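2019-09-11
By Plulberg Product Support

Section 4. Setting up and using the Plulberg Letside food dehydrator

Read Section 2 (Safety) before you start. Section 3 lists the parts in the box. If anything on that list is missing, do not run the dryer with a substitute part. Contact the service desk in Murkodby.

4.1 Choosing a spot

The Letside blows warm air from the base up through the trays and out at the lid. It needs open space on all sides and above.

1. Pick a flat, dry counter or table that will hold the dryer when it is fully loaded.
2. Leave 8 inches of clearance on every side. Leave more above the lid if the dryer will sit under cabinets.
3. Keep it away from the sink, the stove and any curtains.
4. Check that the cord reaches the outlet without being stretched across a walkway.

Note: Do not put the dryer on a towel, a tablecloth or a silicone mat. The air intake is on the underside and soft materials can block it.

Note: A warm, humid room will lengthen drying times. A basement or laundry room with a dehumidifier running is fine. A steamy kitchen on canning day is not a good choice.

CAUTION: Do not use an extension cord or a power strip. Plug the dryer directly into a grounded wall outlet.

4.2 Washing the trays

1. Take all the trays and the lid off the base.
2. Peel off the shipping film. There is a piece on the lid and a smaller piece over the control dial that is easy to miss.
3. Wash the trays, the mesh liners and the lid in warm water with dish soap. Use a soft brush on the mesh.
4. Rinse and let everything air dry completely.
5. Wipe the base with a damp cloth. Never put the base in water.

The trays may go on the top rack of the dishwasher. Turn off the heated dry cycle, which can warp them. A warped tray will not seal against the one below it, and warm air will leak out of the side of the stack. The mesh liners should be washed by hand.

4.3 The empty run

A new dryer should be run once without food. This clears any leftover smell from the factory.

1. Stack the trays on the base with the lid on top. Each tray has a notch at the front. Line the notches up.
2. Turn the dial to HIGH.
3. Set the timer to 20 minutes and press START.
4. Open a window. A slight smell is normal on this run and should not come back.
5. When the timer ends, the heater goes off and the fan keeps going for a short time. Wait for the fan to stop before you unplug.

If the smell is still there on the second or third use, unplug the dryer and contact us.

4.4 The three heat settings

LOW holds the air at 109 degrees Fahrenheit. Use it for fresh herbs, edible flowers and raw-style crackers made with soaked seeds.

MEDIUM is for most vegetables and for fruit leather.

HIGH is for sliced fruit, tomatoes, mushrooms with thick caps and anything else that holds a lot of water.

CAUTION: The Letside is not made for drying meat, poultry or fish. None of the three settings has been tested for that use.

The temperature on the dial is the temperature of the air leaving the base. Food on the bottom tray gets the warmest air and food on the top tray gets the coolest. This is why the steps below ask you to rotate the trays.

4.5 Getting fruit ready

Ripe fruit dries best. Underripe fruit stays sour, and overripe fruit sticks to the mesh and turns dark.

1. Wash and dry the fruit. Peel it or not, as you like. Apple skin gets chewy and pear skin can get gritty.
2. Remove cores, pits and any bruised spots.
3. Slice evenly. Thin slices turn crisp and thick slices stay leathery – both are fine, but do not mix them on one tray.
4. To keep apples, pears and bananas from browning, put the slices in a large bowl of water with lemon juice. Soak, stir once and drain.
5. Lay the slices on a clean dish towel and pat them dry on both sides. Surface water adds time in the dryer. 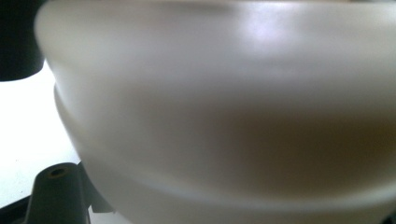

6. Arrange the slices on the trays in a single layer. They may touch but should not overlap.
7. Leave the center hole of each tray clear. That is the air channel.

Blueberries, grapes and fresh cranberries have a waxy skin that holds moisture in. Dip them in boiling water just until the skins split, then cool them in ice water and pat dry. Cutting grapes in half also works and is less trouble for a small batch.

Bananas are best sliced into coins. If you want banana strips for granola, split the banana lengthwise with your thumbs along its natural seams. It will come apart into long sections that dry well on the mesh liner.

Note: Sugar is not needed. If a recipe card calls for dipping fruit in syrup or honey, use the mesh liners and put the solid drip sheet on the bottom tray. Syrup that drips into the base is hard to clean and can damage the fan.

4.6 Drying a batch

1. Stack the loaded trays with the notches lined up. Put on the lid.
2. Turn the dial to the setting for your food (see 4.4).
3. Open the lid vent all the way for juicy fruit. Set it halfway for herbs so they do not blow around.
4. Set the timer and press START. For apple slices on HIGH, start with 8 hours.
5. Halfway through, press PAUSE. Move the bottom tray to the top and shift the others down. Turn any slices that are sticking.
6. Press START again. The timer picks up where it stopped.
7. When the time is up, take out a few pieces from different trays and test them as described in 4.7.

If you need to stop overnight, it is better to let the dryer keep running on the timer than to leave half-dried fruit sitting in the stack. Half-dried fruit at room temperature can spoil or mold.

Drying times in the Matlala recipe cards that came in the box were worked out with full trays. If you are only using one or two trays, check early. Empty trays can be left out of the stack, but always use at least two so that the lid sits at the right height above the fan.

CAUTION: The lid and the top of the base get hot. Use the side handles when you move trays during a batch, and keep your face back from the vent.

4.7 Testing for dryness

Warm fruit always feels softer than it is. Take a few pieces out, let them cool on a plate for 15 minutes, and then test.

Apples: bend a slice. It should fold without cracking, and no moisture should show along the fold. For chips, it should snap.

Bananas: the coins should be leathery at the edge and firm in the middle. A soft center means more time.

Tomatoes: no sticky spots, and the seeds should look dry.

Berries: squeeze several together in your hand and let go. They should fall apart.

Herbs: the leaves should crumble and the stems should break.

If some pieces are done and others are not, take out the finished ones and put the rest back. Check again every half hour or so. There is no harm in stopping and starting the dryer as many times as you need during this last stage.

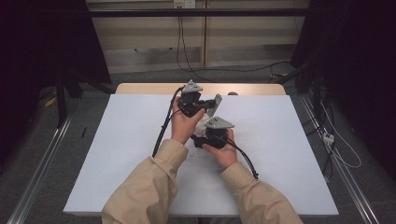 An owner wrote to us that her tomatoes passed every check here and still turned soft in the jar after a few days, and asked whether the dryer had been running cool. She had packed them straight from the trays while they were warm. We suggested letting the next batch cool all the way and then conditioning it as described in 4.8, and she wrote back that the second jar stayed dry.

4.8 Cooling, conditioning and storing

Even when a batch is done, some pieces hold a little more water than others. Conditioning evens this out and lets you catch a damp batch before it molds.

1. Spread the dried fruit on a tray or a sheet pan and let it cool completely.
2. Fill clean, dry glass jars about two-thirds full. Do not pack the fruit down.
3. Close the lids and leave the jars on the counter for a week. Shake them once a day.
4. If you see droplets on the inside of the glass, put the fruit back in the dryer on the same setting as before.
5. If you see mold on any piece, throw out the whole jar.
6. After the week, move the jars to a cool, dark cupboard. Label them with the food and the date.

Herbs and crisp chips do not need conditioning. Jar them as soon as they are cool, as they pick up moisture from the air quickly.

Dried tomatoes may be frozen. Do not store home-dried tomatoes or herbs in oil at room temperature.

4.9 Cleaning after use

1. Unplug the dryer and let it cool.
2. Lift off the trays. Soak any with stuck fruit in warm soapy water before brushing.
3. Tip loose crumbs out of the base over the trash. Do not shake it hard.
4. Wipe the fan grille with a damp cloth and let it dry before the next use.

Do not use steel wool, scouring powder or bleach on any part.

4.10 If the dryer does not start

Check that the lid is on straight. The Letside has a lid switch and will not heat if the lid is tilted, which usually comes down to one tray being turned the wrong way. Check that the timer has been set, as the dial alone does not turn the dryer on. Try a different outlet.

If the display shows 109 and does not change when you turn the dial to another setting, unplug the dryer, wait a few minutes and plug it in again. If it still does not change, the dial sensor needs service. The Murkodby service desk can send a shipping label. Keep the original carton for this.

Replacement mesh liners and drip sheets for the Letside will be available to order separately starting in October. Liners from older Plulberg dryers have a smaller center hole and should not be trimmed to fit.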